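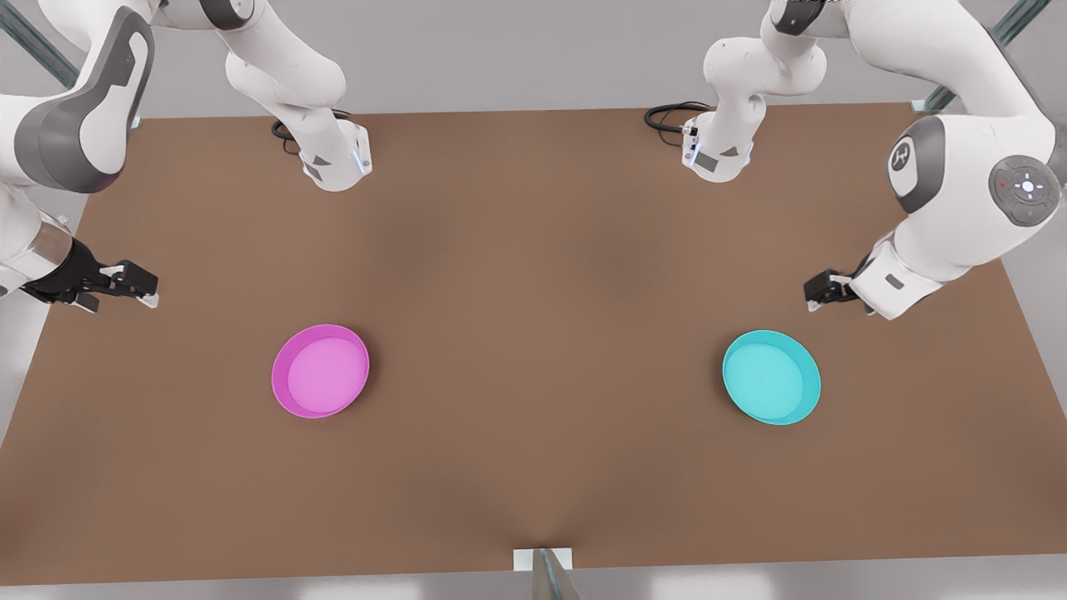

Percentage rent on a kiosk lease, what counts as gross sales?

Asked by Leen Karaki
Posted 08/11/2020 in Retail Leasing

Hi all, first time posting. I have a small tea and spice stand inside Cenedley mall, ground floor by the east doors. Been there on a license agreement, now the landlord (Trevurau) wants to move me to a real lease. Base rent is OK. What I don't get is the percentage rent part.

Says I pay 17 percent of gross sales over the breakpoint. Then gross sales is defined as everything "made in, at, from or attributable to the premises." I also sell online. Same products, and some of the web orders I pack at the stand when it's slow. Most ship from my garage. Do those count?? The leasing rep said "oh we never go after that" but it's in the paper.

Also there's a line about gift cards and one about returns and I can't tell if returns come off or not. And an audit clause, they can look at my books going back I think three years.

They want it signed by the end of the week. Stand is called Khalaf if that matters, it's 123 square feet so not exactly an anchor tenant. Do I have any room to push back or do they just hand the spot to somebody else?

3 answers

Josiane Huet
Marked as helpful by the asker

Don't sign by the end of the week. That deadline is theirs. Ask for two more weeks in writing, they usually give it.

Your questions in order, quick because I'm between appointments.

Online sales. As written, anything you pack at the stand is probably in. "Attributable to" is wide, they could argue a customer who found you at the mall and then ordered from home counts too. What the rep told you is worth zero once you sign, look for a clause near the end called entire agreement or similar. Ask for an exclusion along the lines of: gross sales doesn't include orders placed through the tenant's website and shipped from a location other than the premises. Then stop packing web orders at the stand. Seriously, keep it clean. If you need to pack there, ask for only the pickup orders to count.

Returns. Should come off, if the original sale was counted. Check it says "refunds and credits" and not just "cash refunds". Sales tax should come off too, and card fees if you can get it (you often can't).

Gift cards. Want them counted when redeemed, not when sold. Otherwise you pay on the sale and, in a badly written lease, again when somebody uses it. I've seen it happen.

Breakpoint. You didn't give the number. Natural breakpoint is annual base rent divided by the percentage. So if base was 4,000 a month that's 48,000 a year, divided by 0.17, comes to a bit over 282,000 in sales before you owe a cent extra. If your lease has a fixed number lower than the natural one, that's the thing to fight about first, more than the web orders. And 17 is high. Food and kiosk rates do run higher than regular inline stores but I would counter lower and see what they say.

Also check if the breakpoint gets prorated for a short first year. If you open in May and they use the full percentage with a breakpoint cut down to the months you're open, fine. But if your big season is all in those months you get hit hard. Ask for the first twelve full months instead of calender year.

Audit: three years is normal. Ask that they pay for it unless you're off by more than three percent. Keep your register reports by month.

Get a local lawyer to read it, one hour. Rules and forms differ by state and I haven't seen your lease.

Damian Grabowska

had a cart in a mall for a few years, they never audited me once. Just sign it, good spots go fast. I used Ratemix to track sales, spits out the monthly report for the landlord. Easy.

Reply from Kausar Minhas: Your cart was probably on a license though, no percentage over a breakpoint. Different deal.

Reply from Damian Grabowska: ok true. Still like Ratemix

Kausar Minhas

Agree with Josiane on nearly all of it. Couple adds.

Look at the relocation clause. On a kiosk they can often move you with 30 days notice, and if you land upstairs by the restrooms the breakpoint stays the same while your sales drop. Ask for the right to terminate if you don't like the new place, and for them to pay the move. I got the second one, not the first.

Late sales reports. Mine had a fee per day if the monthly statement was late, even in months where I owed no percentage rent. Got it changed to a fee only after written notice and ten days to fix. They agreed to that one right away so ask.

And yes there's room to push. Empty floor makes a mall look bad. Be polite, send all your changes in one email and not a bit at a time, they hate taht.

Comment from Leen Karaki: Thank you both, and Damian. Checked and the breakpoint is fixed, lower than the math above. Emailed the rep asking for more time and for the web order wording. Does the natural breakpoint go up when base rent goes up in year two? Mine has a bump.

Reply from Josiane Huet: Natural one does, yes, that's built in to the formula. A fixed one stays put unless the lease says otherwise. Put the year two number in the lease.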